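Desk Surfaces and Small Rooms: progress report to the Flimley Fund
Prepared by the project lead, Clekberg site
2025-08-18

You asked for a report at the halfway point and you asked for it to be frank. I'll start with the spending, which is on plan, and then get to the desks, which I am less happy about.

The grant paid for 40 white desks to go into the small study rooms at Clekberg. The argument in the application was that a long white top against a white wall would make a small room feel bigger and get it used more. I signed that application and did not fully believe it then. After eight weeks of visits I would say the first half holds up and the second half has not been shown. The rooms do feel bigger. Whether anyone sits in them longer, our booking numbers can't tell us, as the booking sheet records who reserved a room and says nothing about who turned up.

What I can report on properly is the condition of the tops. The supplier, Eglītis, sold us the matte white finish as easy to keep clean. The sales sheet said a damp cloth would be enough. I have now gone over a good many of these desks at close range, with the lights on, and I don't think that claim should be repeated in anything we send out under the Fund's name.

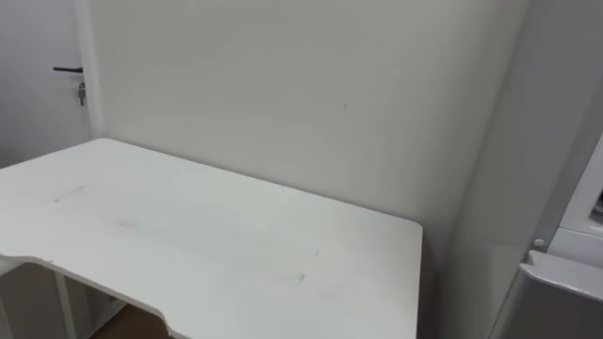 The trouble with matte white is that it shows everything and gives up very little. Thin gray streaks are the most common complaint. Some come off with a cloth and some don't, and I can't find a pattern in which is which. Softer gray smudges tend to turn up where forearms would rest, so I had put them down to sleeves, but we have also found them near the back where no sleeve goes. Then there are the pale yellowish marks. Those worry me more. On a white top they look like residue, or possibly a scuff, and the cleaning crew and I have not agreed on which. If it is residue, the right product will deal with it. If it is wear in the finish after one summer, the Fund has bought furniture that will look tired well before the five years we promised.

We tested 3 cleaning products in June. One was the spray Eglītis recommends, one was ordinary dish soap in warm water, and the third was a cream cleaner called Skurno that the building already had in the supply closet. The recommended spray did no better than the soap and costs a lot more. Skurno lifted the most marks, but it left a slight shine on the test corner, and I would not use it across a whole top until someone can tell me what it does over a year. I asked Eglītis that question in writing. The reply was a second copy of the sales sheet.

On the shape: the desks have a curved cutout along the front edge, and the application called this "ergonomic." I would like us to drop the word. The curve lets a person pull a chair in closer, and several users said they liked it. Several others said it cost them a place to put a notebook. Nobody has measured posture, comfort or anything else that would support the claim.

The placing has gone better than I expected. We set the long side close to the wall, so there is hardly any gap behind for pens and paper to slide into. It does mean the back edge is awkward to wipe properly, and the shadow line there hides dust until you bend down to look. The corners stick out into the room, and in the narrower rooms people have to walk around them. I would have preferred rounded corners. They were offered as an extra and we turned them down to save money, which I still think was a mistake and said so when the order was placed.

Walls and floors are fine. The white paint has held up with the odd speck, nothing that calls for a second coat. The light wooden floor was there before us and is easily the best-looking thing in these rooms.

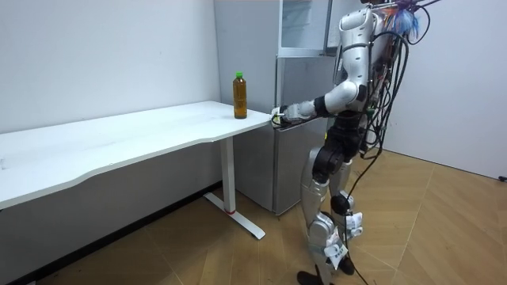
Study room, Clekberg: the long white desk at left, on the existing light wood floor.

Money. Of the desk budget, the first payment has gone out and the second is due on acceptance. I recommend holding the second payment until Eglītis gives us a written answer on the yellowish marks. A supplier who is confident in a finish should be able to put that in a letter.

For the next period I am asking for very little. I want one cleaning product chosen and used everywhere, so that we stop confusing our own results. I want a sign-in sheet inside each room to replace the booking figures. And I want $100 for felt pads and corner guards, to be tried in the narrowest rooms first. If the guards look terrible I will say so in the next report.

I am not asking to extend the project to a second building. That was in the original plan, and I would leave it there until we know what these tops look like next summer.

Comments

We have the same kind of white top in our office and the gray streaks are pencil. Try a plain eraser before you spend anything on sprays.

Agree about holding the payment. Did anyone keep the test corner that went shiny? I'd like to see it before we talk to the supplier.

The notebook complaint was partly me. The curve is fine for typing and annoying for everything else.

Could the sign-in sheet go outside the door? People won't fill it in once they're sitting down.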